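**FOR IMMEDIATE RELEASE**

Monday, August 26, 2019

# Hirkholm opens its equipment planning program to small laundries and uniform shops

Hi, I'm Gemma Amato, and I look after customer planning at Hirkholm. I was told a press release should be written in the third person, and I gave that a go, but it came out sounding like a fridge manual. So you've got me instead.

The news first. Starting in January, Hirkholm will take bookings for its Fold Planning Program from any laundry, uniform supplier or garment finisher with at least six people on the floor. Until now we've only done this work for hospitals and the bigger hotel groups (lovely people, very long purchase orders). The program helps you work out whether a two-armed folding robot belongs in your budget, what else you'd have to buy along with it, and what year it makes sense to do it.

I've been selling and planning gear for a good while, and the arm is rarely the part that blows the budget. It's the table! It's the power outlet on the wrong wall, the shelving you have to shift, the extra set of fingers, the training days, the half-metre of aisle your fire plan says you can't give up. We've had customers come to us with a signed quote and no line at all for installation. We'd much rather meet them a year earlier.

So every booking starts with a bag of your own clothes. You send us 200 pieces from your normal work, wrinkles and all, and we run them at our Givon site. T-shirts are the favourite because nearly everybody has them, and they're harder than they look. A collar bunches up, a sleeve goes its own way, and a fold that's easy for a person who's done it for years takes a fair bit of working out for a machine.
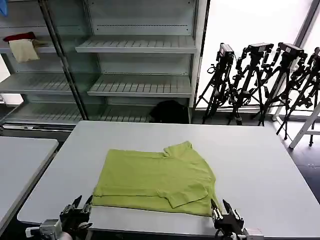 *T-shirt folding at Hirkholm: a lime-green short-sleeved shirt with one sleeve folded in across the body.*

What you get back is a written plan, in plain English, with three budgets in it: buy now, lease, or hold off. We put real effort into that last one. If your volumes are low or your garments change every week, holding off could well be the right call, and we'll say so in writing so you can show your boss.

My colleague Vichien Onsri runs the garment trials, and he'd like everyone to stop asking him for a single speed figure.

"People want one number to drop into a spreadsheet, and I get it," says Vichien. "But a stack of flat cotton tees and a stack of hooded jumpers are two different jobs. I'd sooner give you a number for each and let you argue with me about the mix."

One of our first small customers is Thongdee, a family uniform supplier that sends out 2000 pieces a week. Owner Siriporn Kamolrat did the program with us as a pilot and decided to lease.

"I went in thinking I'd be buying a robot and came out with a list of smaller things to sort out first," she says. "New tables, better lighting, and a proper spot for the finished stacks. We did those straight away and the lease comes after."

I asked if I could print that and she said only if I spelled her name right, so I've checked it twice.

**The practical bits**

- Bookings open in January, with 12 places in the first round
- Garment trials are run at Givon; you're welcome to come and watch
- Plans cover equipment, floor layout, power, training, spare parts and servicing
- There's no obligation to buy anything from us afterwards, and the plan is yours to take to another supplier
- Software costs are listed separately, including Jetamen, our scheduling package, which you can leave out if you've already got something you like

If you do your capital budget before Christmas, get in touch now and we'll send the planning worksheet ahead of time. It's free, it fits on both sides of one page, and it has a box for "things we forgot last time" that I'm quite proud of.

**Media and bookings:** ask for me, Gemma Amato, at the Hirkholm front desk. For technical questions about the trials, ask for Vichien Onsri.

-ends-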